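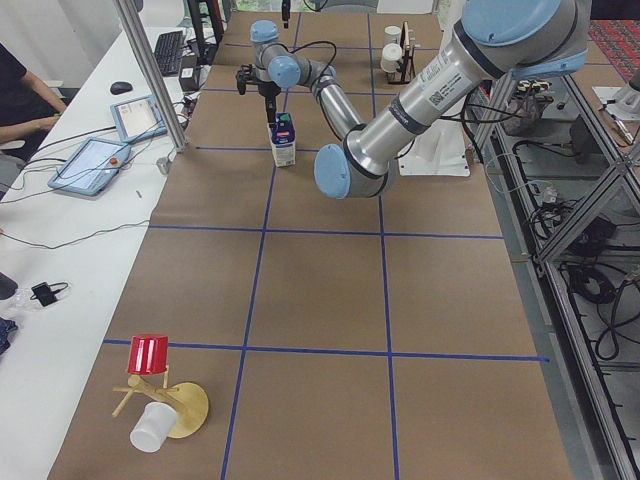 La biblioteca de Grukstead amplía su horario a partir de julio

La biblioteca municipal de Grukstead abrirá hasta las 21.30 horas desde el mes de julio, según ha informado el ayuntamiento. Hasta ahora la sala de lectura cerraba a las 18 horas, un horario que muchos usuarios consideraban demasiado corto para las personas que trabajan.

La petición fue presentada en primavera por un grupo de vecinos y reunió 692 firmas. Randi Bråten, directora de la biblioteca, explica que el cambio se ha preparado con tiempo y que el personal ha participado en la decisión. "Tenemos estudiantes que vienen desde Bloxham en autobús y llegan cuando ya estamos recogiendo las sillas", dice.

Con el nuevo horario se añaden también 31 plazas de estudio en la segunda planta, donde antes se guardaba el archivo de periódicos. El archivo ha sido trasladado al sótano y se puede consultar con cita previa. La colección infantil recibirá 200 títulos nuevos durante el verano.

Edvin Lunde, concejal de cultura, señala que el gasto adicional en luz y limpieza está incluido en el presupuesto de este año. El horario será revisado en otoño, cuando se conozcan los datos de visitas.

El préstamo de libros seguirá funcionando como hasta ahora, con el mostrador atendido hasta las 18 horas. Después de esa hora, las devoluciones se deben dejar en el buzón de la entrada principal. Los sábados no hay cambios.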